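Sweaters and Knits: Your Questions

Last updated: March

Should I hang my sweaters or fold them?

Fold them, please! A knit that spends the winter on a hanger slowly grows at the shoulders, and I have a drawer of sad examples to prove it. I do all my folding on the bed, where there's plenty of room to smooth things out, and then I carry the pile over to the shelf.

My sweater has a thick ribbed collar. Where does it go?

Leave it for last and let it lie the way it wants to. Pressing a rib flat under a heavy stack can leave it looking tired, so I put knit sweaters like the rust-orange one on top of the pile.

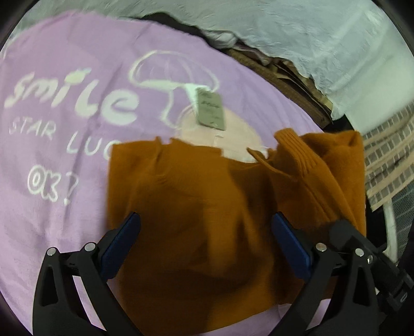 Can I store something with the tags still on?

You can, but take off any pins first — they snag knits terribly. Elaine Holanda wrote to tell me she lost a lovely cardigan that way.

How many sweaters fit on one shelf?

I keep 19 on mine, in three piles, and I wouldn't want to squeeze in another. If you have to tug to get one out, the pile is too tall, and it may be time to move a few to a drawer.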